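Teaching a two-armed robot by remote control in the simulator
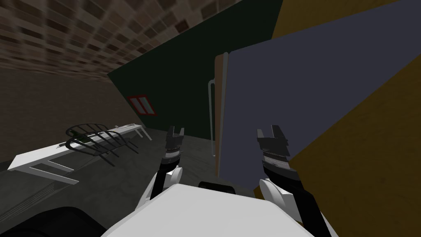
How many demonstrations should I record before training?

Start with a small batch for one task, train on it, and look at where the robot goes wrong before you record more. Our first set for Matubbar had 2,590 runs, and a good part of it had to be thrown out over a bad starting pose.

The steps below assume you have Collero installed and two hand controllers paired.

1. Load the kitchen room and wait for both arms to settle. The view comes from the robot's own body, so its white shell fills the lower part of the screen and the walls can look tilted. Leave the view as it is, as the recordings use the same one.

2. Open both grippers fully and hold your hands still for 2 seconds. Collero takes this as the neutral pose.

3. Press record, then drive the base up to the table with the left stick. Stop before the arms are over the tabletop.

4. Move one arm at a time to begin with. Bring the gripper down slowly beside the dish rack — the bars are thin, and the fingers catch on them if you come in at an angle.

5. Close the gripper, pause, then lift. The pause helps later when Drisero splits the run into stages.

6. Put the object down, open the gripper and back away before you stop recording.

Keep a run if you fumbled slightly and recovered. Delete it if an arm went through the table or the controller lost tracking. Change the starting position of the base every 7 runs, or the robot will learn a single path and fail when it is moved.

Save the set under the task name with the version at the end. The current Fovdale set holds 3,181 runs and takes most of an evening to replay, so check a few by eye first.

Last updated 25th October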